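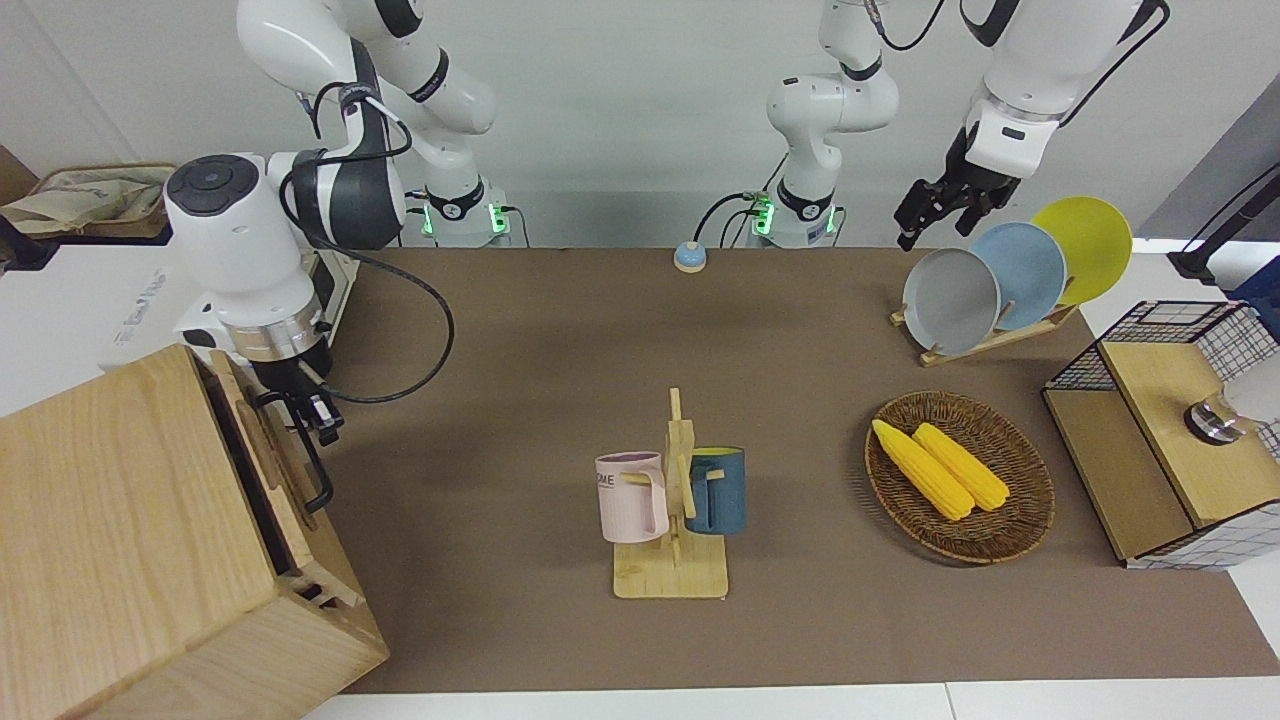

How to set up a small dish station on a tabletop

By Branislav Šimek

Draining plates and mugs on a folded towel works until there are more than a few of them. A plate rack, a mug tree and a basket take up less space than the towel did, and everything on them can be reached without moving something else first. The whole job takes around 5 minutes once the table is clear.

What you need

A wooden plate rack with pegs or slots
A wooden mug tree
A woven basket
A mat or a wipeable tabletop
A dry cloth

1. Wipe the table

Wipe the surface and dry it. Wooden racks soak up water from underneath, and a damp base will leave a ring. If you use a mat, lay it flat and press the corners down before anything goes on it.

2. Place the plate rack

Put the rack toward one side, at a slight angle to the edge of the table. Your hand then comes in along the line of the plates. Leave a palm's width between the rack and the wall.

3. Load the plates

Stand each plate in its own slot, all leaning the same way. Start at the back and work forward. Mixed colors are handy in a shared kitchen. In ours, yellow is for bread and the gray and blue ones are for meals. Plates that touch at the rim will dry, but slowly, so skip a slot if you have slots to spare.

4. Hang the mugs

Shake each mug out and hook the handle over a peg, as close to the post as it will go. The mouth should tip downward. If you have 2 mugs, hanging them on neighboring pegs keeps the other side free, but a light tree stands better with one on each side. Try it both ways and give the post a small push. My first tree was a Misetti with a narrow base and it went over every time I took the heavier mug off. The one I bought later in Hamport has a wider foot and stays put.

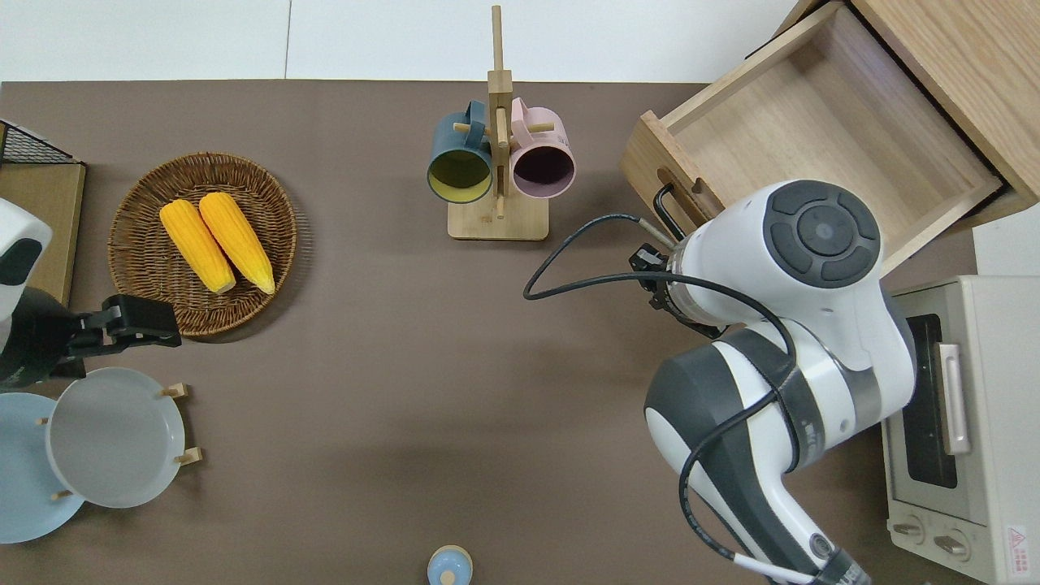
Check that the handles are all the way on. A mug hanging from the tip of a peg will slide off when the table is bumped.

5. Set the basket

The basket is for whatever has no slot or peg. Corn on the cob fits well in a shallow one, laid side by side. Play food can live there too if children use the table. Line the basket with a cloth if you put washed produce in it, and change the cloth when it feels damp.

6. Put things away

When the plates are dry, move them to the cabinet and leave the rack empty overnight. Wipe the slots once a week.

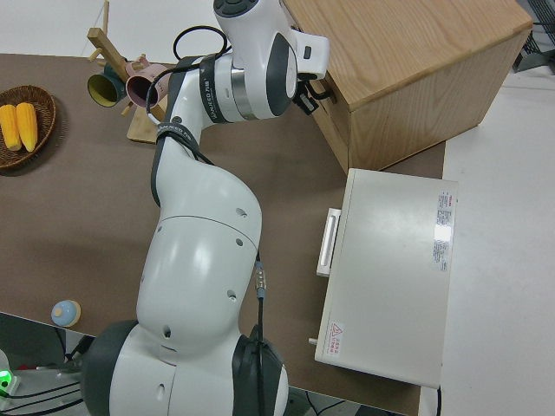
Keep the front of the cabinet clear so you can open it fully. A wooden cabinet should be wiped with the grain, using a cloth that is barely damp. Oil the rack and the mug tree in April and again before winter, and let them dry for a day before use.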